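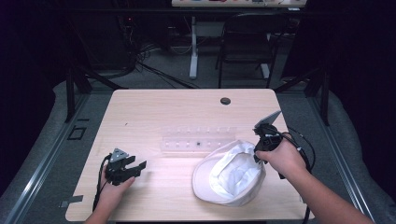 Vorkden 2 – review of the recording and labelling software

Jun 28, 2022

Vorkden is a desktop package for recording, aligning and labelling two-handed gripper demonstrations. It takes video and finger-width signals from each gripper plus an overhead view, puts them on one clock and writes episodes that a training script can read. We moved to it from Brendo and have recorded 214 episodes so far, mostly caps and small plastic organisers.

Installation is a single package with a licence file. The first calibration took 15 minutes. The wizard asks for each gripper fully open and fully closed, and stores the result per serial number, so swapping left and right does not mean starting again.

Time alignment is the strong point. Brendo stamped frames when they reached the disk, and the left stream drifted against the right on long takes. Vorkden stamps at capture and resamples afterwards. The raw stamps are kept – a sensible choice, as the resampler can be run again with other settings.

Grasp detection is weaker. The segmenter marks a grasp when finger width stops changing for a set time. On rigid parts this works well. On cloth the fingers go on closing slowly as the folds compress, and the mark comes late or is split in two. Raising the tolerance helps with fabric and spoils the rigid parts. The setting is global, and it should be per task. 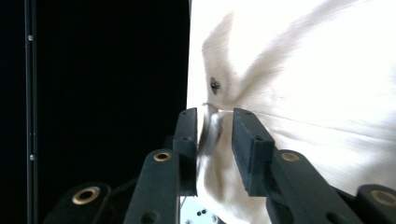 Pirzada wrote in the comments: We had the same split marks on towels. Try taking the segmenter off width alone and adding motor current, under Signals, Advanced. It is off by default and the manual skips it.

The option exists in our build and needs a restart. I have not yet tested it on a full set.

Export to our planner format ran without errors. The viewer becomes slow above 1,000 episodes in one project, according to the release notes; a fix is listed for July.

Rating: good for alignment, fair for labelling soft items.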